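Setting up a simulated tabletop cell: house rules for layout and checks

Updated Wed 14 June

These rules apply to anyone building or changing a tabletop scene for the Grimden arm projects. They cover the simulation only. The rules for the physical cells are in the Priltside lab handbook, and where the two overlap, the handbook wins.

Before you start

Take a fresh copy of the base room from the Mokgethi library. Don't copy another person's scene, even if it looks close to what you need, as old joint limits and collision settings come along with it. Name the copy after the task, then your initials, then the version number.

Check that the units are metres and that gravity is on. Load the arm and leave it in its home pose until the table is finished.

Step 1: Fix the mount and the table

The arm hangs from overhead in our standard room. Set the mount first and lock it. Then place the table and lock that too. Every other position in the scene is measured from the table's front left corner, so moving the table later means redoing all of it.

Use the perforated top unless the task calls for something else. The hole grid gives you a quick visual check on spacing and makes a tilted table easy to spot.

Step 2: Place large items first

Crates, cabinets and anything else the arm has to reach over or around go in before the small objects. Once they are in, run the arm slowly through its working range with collision display switched on. If a link touches anything, move the item. Do not shrink the collision shape to make the warning go away. It has been done here before and it cost us most of September.

Step 3: Place the task objects

Keep a gap of at least 6 cm between neighbouring objects, measured at the widest point and including handles. Mugs are the usual offenders. Objects that belong in a crate at the end of the task should start outside it, on the open tabletop.

Mix the shapes. A scene made up entirely of boxes tells you very little about how a grasp planner copes with a bowl or a piece of fruit. Colours should be easy to tell apart, particularly where the same shape appears more than once.
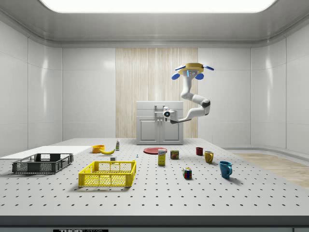 Mixed household objects and two crates on the perforated table, with the arm reaching down from its overhead mount.

Leave a clear strip along the front edge of the table. Operators use that view to judge depth, and clutter there hides whatever is behind it.

Step 4: Let the scene settle

Run the physics for 12 seconds with the arm still. Nothing should slide, sink or jitter. An object that creeps across the table usually has a bad centre of mass or a collision mesh that dips below the surface. Fix the object in the library, not in your scene, and tell whoever maintains it.

Step 5: Set the limits

Cap the gripper force at the value in the object's data sheet. Set the speed limit to match the physical arm, including during trial runs. A planner tuned at double speed in simulation has to be tuned again before it goes near hardware.

Add a stop condition for contact with the cabinet or walls. The run must end and be logged as a failure. Resetting and carrying on is not permitted for any result that will be reported.

Step 6: Get it checked

A second person opens the scene, repeats the settling test and runs the arm to 2 opposite corners of the table. They sign the change log in Jetedier. You can't sign off your own scene, whatever the deadline.

Changes after sign-off

Moving a task object inside its marked zone doesn't need a new check. Adding an object, swapping a mesh or touching the mount does. Give the scene a new version number and keep the old one, as reported results have to point to the exact layout they came from.

Questions about these rules, or requests for new library objects, go to Glenys Pearce.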